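Washing and Returning Club Kit

This guidance applies to all members who borrow shirts, shorts or training tops from the Tralto Sports Centre kit store. Items should be washed at home and returned clean before the next fixture. Kit returned unwashed will be charged to the borrower's account.

Before washing

Empty all pockets and close any zips. Turn printed shirts inside out. Brush off dried mud outdoors; wet mud should be left to dry first. Grass marks may be treated with a little liquid detergent, worked in gently with a soft brush and left for 16 minutes.

Washing

1. Sort the items by colour. Shirts that combine white with a strong colour must be washed separately from plain white items.
2. Set the machine to a cool synthetics programme.
3. Use liquid detergent at the dose given on the bottle. Do not use bleach or fabric softener.
4. Remove the load promptly when the programme ends. Colour may run where damp fabric is left folded against itself.

Drying

Hang shirts by the hem, out of direct sunlight. Tumble dryers must not be used for items with printed numbers. Ironing is not normally required. Where it is, use a low setting and keep the iron away from any print.

Checking and folding

Lay each item out in good light and look along the seams for loose threads. Small repairs may be made at home with matching thread. Larger tears should be reported on form 1492, available from the Futar Road reception.

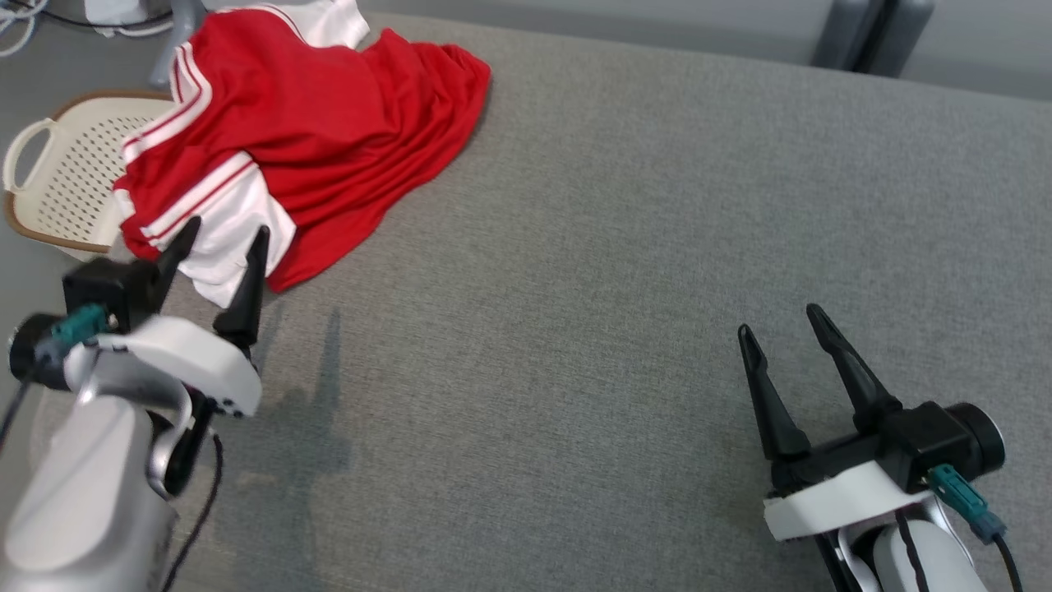 Red and white top before folding.

Fold the sleeves to the back, then fold the body in half twice. Place the folded items in the bag supplied, with the borrower's slip on top.

Returning kit

Bags may be handed in at reception until 8 p.m. Members using the Drurkik site should leave them at the front desk there.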